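Slides by the door. That was the whole pitch, one line, sent in June from the bus. The editor wrote back "sandals?" and then "ok, 1,100 words, no puns." So.

The thing I wanted to write about is the sorting. Every house I know has a heap of rubber slides somewhere — back door, bathroom, under a bench — and sooner or later somebody has to put them on a table and decide which ones go with which.

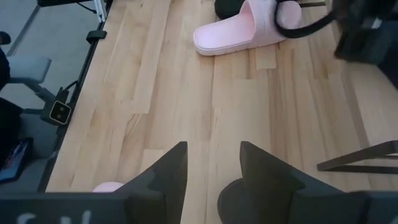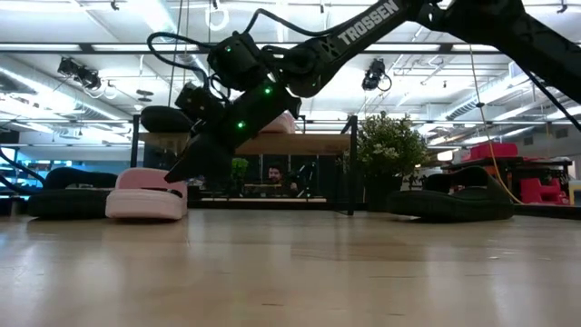

## One pink, two black

Three slides make a good small problem. A pale pink one, thick sole, wide strap. Two black ones that may or may not want to sit next to each other. You line up the black ones and then the pink one is on its own, and you start looking under things.

Yamila Olivares has been doing this for a living, more or less, for years. She runs the secondhand footwear counter at Medina, the long shop on the corner past the laundromat, and her back room is slides from June until the weather turns. People drop them off in grocery bags. Half the bags have an odd number in them.

"You don't match by color," she told me, already walking. "Everybody matches by color. Turn them over."

So you turn them over. The sole tells you the size, usually, and which foot has been dragging. She showed me two black ones I would have sworn were a pair. Different heel wear, different arch, one a full size up. She tossed them in separate bins without slowing down.

I asked how many she gets. 49 singles in the bin the day I was there, she keeps a tally on the wall with a grease pencil. She'll hold a single for one season. Then it goes.

Where does it go? Long answer, and she had a customer. Short answer, a man takes them for knee pads. Gardening. I did not get his name.

## Table, not floor

Mirta Núñez cleans out houses. Estates, moves, the sort of garage where you can't open the door all the way. She was firmer than Yamila about the first step, which is get the shoes up off the floor.

On the floor you crouch, you get tired, you quit at the third pair. On a table you stand. You can walk around it. Light-colored wood is nicest to work on for dark shoes, she says, you see the shape of the sole right away, and a black slide on a dark rug is just a hole in the rug.

Her layout goes like this, and I've tried it now in my own hallway:

- Toes all one way. Sounds fussy. Takes a minute and saves ten.
- Space between. If two slides overlap you will count them as a pair whether they are or not.
- Known pairs off the table as soon as you're sure. Drop them in a box and stop looking at them.
- Whatever's left, leave out overnight.

The overnight thing I didn't beleive until I did it. Somebody walks past on the way to bed and says oh, that one's mine, the other one's in the car.

She lays down an old sheet if the table's a good one. Foam soles pick up grit and you can hear it when you slide them. I used newspaper. Fine.

## The washing part

Everyone has a method. I got six from six people and they were mostly dish soap.

Yamila: lukewarm water, dish soap, an old nail brush for the sole, a cloth for the strap. Shade to dry. Never a sunny windowsill, never the dryer, and she got quite heated about the dryer. Foam shrinks. She has seen a men's ten come out fitting a kid.

Mirta: same but she does the footbed with baking soda, left on while she eats lunch.

Pale ones are the trouble. Pink, cream, that oatmeal color everyone bought. They take on a gray tone under the heel and along the rim. Yamila's answer is one of those white melamine sponges, damp, light pressure. Go hard and you take the matte finish off and get a shiny patch the size of your thumb. I have this patch. Left foot.

Black ones people think don't need washing. They do. You just can't see it.

## A shelf is better than a basket

I went in thinking basket. One basket by the door, kick them off, done. Had one for years.

Mirta hates the basket. Things sink. The pair you wear stays on top and the rest go down and flatten, and soft foam that's been squashed for a winter keeps the squash — strap folded over, never stands up right again. She wants a low open shelf, two boards, room for your hand. Soles down, straps up, nothing stacked.

She swears by a flat-pack one called the Plarnar, which I found after some hunting at Joturport, the housewares place out by the bus depot. 56 dollars. Went together in an evening with one screw left over. There's a cheaper one called Trirance with wire shelves, and the wire leaves lines in soft soles, so skip it or put cardboard down first.

Depth matters more than width. Measure your longest slide and add a little. Mine stuck out past the front edge by a toe and I kicked it every morning for a week until I turned them sideways.

## What to do with the odd one

Back to the single. You've sorted, you've washed, there's one left over and no sister anywhere.

Check the car. Check the gym bag, check behind the washer. Ask at the last house you took your shoes off in. Yamila says around 100 people a season come in asking for one shoe, not two, and she does send a few home happy. She'll sell a single for a dollar. Bring the one you've got so she can turn it over.

Otherwise give it till the end of the season, like she does. Mine's a gray left, bought on a trip, no idea. It's on the bottom shelf at the far end with its toe to the wall.

Mirta called while I was finishing this to add something about Velcro straps, that you should close them before washing or they grab lint off everything else in the sink. I said slides don't have Velcro. Some do, she said, and she had to go, she was parked on somebody's lawn.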